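Tiritz Trade Boards > Shop Floor > Automation

Thread: Grippers on the day crew, what changed at your place?

packline_deb
Posted 21 Sep 2025
We pack small kitchen goods for Storow. Since December part of the day crew has been taken off the line to do tasks with hand-held grippers so the arms can be trained on them. Same hourly rate. Has anyone else gone through this, and did the line jobs come back?

oldbelt
They did not come back here. Skosier put in 3 arms and the line went from 24 people to less than that by not replacing anyone who left. No layoffs, so it never made the news.

rmk_nights
Mine went the other way. We kept everybody, but the work is different. You stand at a table and do the same pick over and over, and somebody checks the recordings. Target is 2,000 picks a week per person. My wrists were better on the belt.

oldbelt
2,000 a week is nothing compared to a belt.

rmk_nights
Try it with the tool in your hand. It has weight, and you can't feel what you're holding.

packline_deb
Ours don't have a number yet — they say it's coming. What bothers me more is that the lead picks who goes on grippers and there's no posting for it.

tallyho4
Get that in writing. At Pellegrini we got it written up as its own job grade after 4 months of asking. Small raise, and you can bid off it.

oldbelt
A grade for a job that ends when the arm learns it. I wouldn't bid on that.

tallyho4
The goods change every season, so it hasn't ended. I've been on it longer than I was on the belt. Not saying it's safe forever.

packline_deb
Did they let you sit for any of it?

tallyho4
Some tasks. Depends on table height. Two from the room I work in:

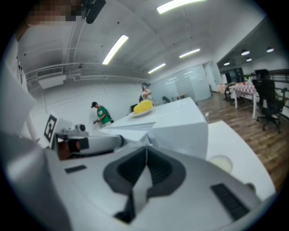
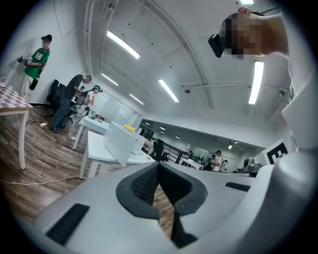

Gripper work at the white tables, checkered cloth on one of the others.

rmk_nights
More room than we get. Are the cables always on the floor like in the second one?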